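The Drugstore Drawer: Sunscreen Under Makeup, a Truce

My desk drawer in the Traldale office currently holds five tubes of sunscreen, and I have opinions on all of them. This was supposed to be an item on lip liner. Then March arrived, the windows on the south side turned into a grill, and I spent a morning meeting watching my foundation roll itself into little gray crumbs along my jaw like an eraser had been at it. Lip liner can wait until next month.

The crumbs have a name, and the name is pilling. If you've never had it, congratulations, please skip down to the bake sale notice. Everyone else knows the routine: moisturizer, sunscreen, primer, foundation, and then one innocent touch of the cheek and the whole lot comes away in shreds. I used to blame the foundation and buy a pricier one. The pricier one pilled too, only now I was sadder about it.

After two weeks of messing around at the bathroom mirror, I'm fairly sure my trouble was simply too many layers going on too fast. I had a serum with a silicone feel, a moisturizer with a silicone feel, a sunscreen that promised a "velvet finish," and then a primer on top, which had nothing left to hold on to except its siblings. So I started taking things away. Primer went first. I haven't missed it. I suspect that a good third of primer sales come from people who were told at age 16 that it was a step.

Next I slowed down. Moisturizer, then go and make the coffee. Sunscreen, then drink the coffee. Ten minutes or so between the two, and another five before foundation. I know how that sounds on a weekday at 6:45 a.m. with a bus to catch, and some mornings I do the second wait on the bus and put the rest on at work. (To the gentleman who shares my elevator: good morning, yes, this is my real face, it'll be covered shortly.)

Now for amounts. Sunscreen only does what the label says if you use a proper amount of it, and the proper amount is more than most of us want to wear. The two-finger rule is the one I go by, a line of product down the index finger and a line down the middle one, for face and neck. The first time I did it I looked like I'd lost a bet. It does sink in, but you have to pat it in halves, one finger's worth and then the other. Rubbing the full two fingers in at once is how you get white eyebrows.

What I would not do is count on the SPF in your foundation. You'd need to trowel the stuff on to get the number on the box. Think of it as a free roll with dinner: nice, but you ordered dinner.

On texture, a few notes from the drawer. The gel kind sits best under liquid foundation on me, and I run oily by noon. The thick mineral kind is kinder to my eyes, which stream if you so much as mention fragrance, but it leaves a cast that makes me look like a Victorian aunt, so I mix the shade up with a warmer powder on those days. The spray kind I keep for my arms. I tried it once on my face in the Cirbridge train station restroom and breathed in most of it.

Application counts for more than brand, as far as I can tell. Put your foundation on with a damp sponge and press. Brushes drag, at least the stiff ones do, and fingers drag if you're in a hurry. Press, lift, move over, press. It feels silly for the first few days and then it's just how you do your face. And if you've got a patch that has already started to crumble, leave it be! Don't rub. Dab a tiny bit of moisturizer over it with a clean finger, wait a bit, and press a little foundation back on top. 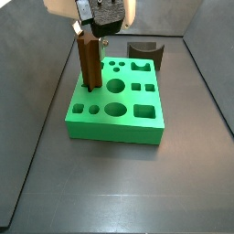 Svitlana Kovalchuk wrote in after last month's item to say that I was making all this much too hard, and that she has worn tinted sunscreen and nothing else on her skin since her second child was born. One tube, brows, mascara, out the door. She also wanted it on record that she hasn't pilled in years, and that she considers foundation "a hobby, like model trains." I read this on the bus with half my face on and had no comeback. I've since tried her way for four days running. It's good. My redness showed through by the second day, so I went back to a thin layer of foundation on the nose and chin only, and I think that's where I'll stay.

Then there's the question of topping up. The advice is every two hours outdoors, and the advice has clearly never met a full face of makeup. Cushion compacts with SPF work reasonably well for this, pressed on and left alone. Blot first. I used to skip the blotting and ended up pressing sunscreen into my own lunch shine, with results you can imagine. If you sit nowhere near a window all day, you can be more relaxed about it, but put some on before you walk out for lunch, hands included. Hands get forgotten every time, and mine are starting to tell on me.

Money, briefly. All five tubes in my drawer together cost less than the one department store bottle Elsa Vainio talked me into two summers ago, and I finished that bottle out of spite. Buy the small size first. If you like it, buy the big one, and write the month you opened it on the bottom with a marker. I found one in my beach bag that had separated into something like salad dressing.

Lip liner next time, unless the weather has other ideas. Send your pilling stories and your tube recommendations to the usual inbox, and if anyone has found a mineral sunscreen that doesn't turn them into a Victorian aunt, please put that in the subject line so I see it first.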